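# Gredine bread

Gredine bread is a flat, dark, slightly sour rye and barley loaf from the Ulluvska valley, named after the market village of Gredine at the valley's upper end. It is baked in wide rounds with a hole through the middle, dried on poles and eaten over the weeks that follow. 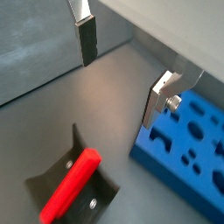
The name covers a whole family of loaves. In the upper valley a "Gredine" is thin, hard and made mostly of barley. Further down, where rye grows well, it is darker and thicker and stays soft for a day or two. In the port of Drulinport, at the river's mouth, bakers add malt and a little treacle and sell it fresh, a habit that upper-valley families regard with deep suspicion. All three share the same sour starter, known as *baek*, and the same central hole, and all three are wonderful with salted butter.

## Name

The village gave its name to the bread and probably did so through the Drulinport market, where goods were called out by where they came from. In Gredine itself the loaf was simply "bread" for as long as there was no other sort to confuse it with. Older households still say "pole bread" or "ring bread", and children in the middle valley call the small loaf made from the cut-out centre a "button".

The button deserves a word of its own. It bakes faster than the ring and comes out of the oven first, so it is the piece eaten hot, standing up, by whoever happens to be in the kitchen. Many people who grew up in the valley remember the button far more fondly than the bread it was cut from.

## Ingredients

### Flour

Barley and rye are the two grains. The upper valley is cold and the growing season short, and barley ripens there when rye often fails. A typical upper-valley dough is two parts barley to one part rye, while the lower-valley dough turns that round. Wheat appears only in modern bakery versions, usually to help the dough hold its shape on a machine line.

The flour is ground coarse. Fine flour makes a closer, smoother loaf that dries unevenly and cracks across the face, and it loses the pleasant grittiness that makes a good Gredine so satisfying to chew. Several mills used to stand on the Ulluvska, and each was said to have its own grind. People would walk past one mill to reach another with a sack on their back – which says a good deal about how seriously the matter was taken.

### Baek

*Baek* is the starter, a stiff paste of barley flour and water kept going from one bake to the next. It is much drier than most sourdough starters. Fed and folded, it is pressed into a ball, rolled in flour and left in a crock under a cloth, where it forms a rind. The baker breaks the rind, takes the soft middle for the dough and starts the next ball from a piece held back.

Stiff starters ferment slowly and lean towards a sharper, more vinegary sourness, and that sharpness is the first thing most newcomers notice. It mellows as the bread dries. A ring that seems fierce on its first day can taste nutty and nearly sweet after three weeks on the pole.

A baek can be dried completely, crumbled and kept in a paper packet, then woken with warm water. Brides and sailors both carried it this way, according to valley songs. The songs are very long and contain a surprising amount of practical baking advice.

### Salt and flavourings

Salt came up the valley from Drulinport and was dear, so upper-valley bread was made with very little of it. Caraway is the usual spice. Dill seed turns up in the middle valley and fennel on the coast. Some bakers brush the rings with the water left from boiling potatoes, which gives the crust a dull shine.

## Making the bread

The traditional bake took two days. On the first evening the baek was broken into warm water and mixed with a third of the flour to make a loose sponge, which stood overnight by the stove. In the morning the rest of the flour and the salt went in, along with any seeds. The dough is sticky, heavy and barely elastic, and it is worked more by pressing and turning than by stretching. People used to springy wheat dough often think they have gone wrong at this point. They should carry on!

After a second rest the dough is divided, patted out by hand on a floured board and cut in the middle with a horn or a cup. The surface is pricked all over. Every household once had its own pricker, made of goose quills bound tightly in a bundle, and some patterns could be recognised from across a table.

Rings go into a very hot oven, straight on to the stone. Upper-valley rings bake quickly and come out pale, with dark blisters. Lower-valley rings are thicker and need a falling heat, so they went in last, when the oven was past its best for anything else.

Large households baked twice a year, at the spring thaw and again in October, after the harvest was threshed. An October bake on one of the bigger farms could run to 100 rings, with neighbours taking turns at the oven through the night. Bread, beer, gossip and a warm room at the start of the cold season made it one of the best-loved dates in the valley year.

## Drying and storage

Drying is what sets a true Gredine apart from other ring-shaped loaves. The rings are threaded on a birch or ash pole and hung beneath the ceiling, with a thumb's width between them so that air can pass. The kitchen is a good place for the first few days and a poor one after that, as steam from cooking softens the crust and invites mould. Most houses moved the pole to a loft or passage once the rings felt firm.

Properly dried rings keep through the winter. They become extremely hard, and there are several ways of dealing with them:

- snapping off a piece and holding it in the mouth until it gives
- soaking it in milk, broth or weak beer
- shaving it thinly with a knife and frying the shavings in butter
- hanging it over a steaming pot until it can be bent

The last method gives a chewy, almost leathery bread that wraps nicely round smoked fish. The shavings, fried until crisp and scattered over pea soup, may be the single best thing the valley has given to cooking.

## At the table

The everyday partners are butter, soured milk, hard cheese and fish. In Drulinport the fish is herring, and a fresh malted ring split and filled with herring and raw onion is the standard quayside lunch. In Gredine the bread is eaten with a brown whey cheese that looks like toffee and tastes rather like it too.

*Ulluvska soup* is made by simmering broken bread with dried apples and cream until it falls to a thick porridge. It can be served hot at supper and cold the next morning, and opinion is split as to which is better. A savoury kind uses smoked mutton bones and barley. Stale crumbs go into sausages, dumplings and a dense steamed pudding with lingonberries.

Crumbs were also brewed. Toasted dark and steeped with a little fresh baek, they make a cloudy, faintly fizzy drink that is low in alcohol and very refreshing in hot weather. It is best drunk within two or three days, after which it becomes vinegar – and quite a good one.

## Customs

A ring was hung over the door of a new house and left there until the following bake. Two rings tied together with red wool were given at weddings, and the couple were expected to break one between them without using a knife. With a well-dried ring this took some time and provided a great deal of entertainment for the guests.

It was thought unlucky to leave a pole completely bare. The last ring stayed up until the new bread was ready, and was then crumbled for the hens or fed to a horse. Passing a button across a threshold was also frowned on, so a child sent to fetch one had to step inside to receive it.

## Decline and revival

Shop bread reached the valley with the railway, and home baking fell away quickly after that. Soft white loaves were a treat, and the long October bake was hard work. Shared ovens went cold and many were pulled down for their stone. In the upper valley the bread never vanished altogether, though for a time it was thought of as something for grandparents and livestock.

Interest came back by way of the starter. Home bakers who had learned sourdough elsewhere grew curious about the strange dry ball their relatives kept in a crock, and packets of dried baek began to travel by post. The Gredine oven, a domed stone building beside the market square, was repaired and lit again, and holds 18 rings at a time. Its October bake is now a public event with music, soup and a fiercely contested prize for the best pricked pattern.

Commercial bakers sell several versions. The crispbread-style ones keep very well but are usually raised with yeast and have little of the proper sourness. Small bakeries in Drulinport make the malted ring daily, and the queue on a cold morning is well worth joining.

## See also

- Barley bread
- Crispbread
- Rye sourdough
- Bread soup
- Communal ovens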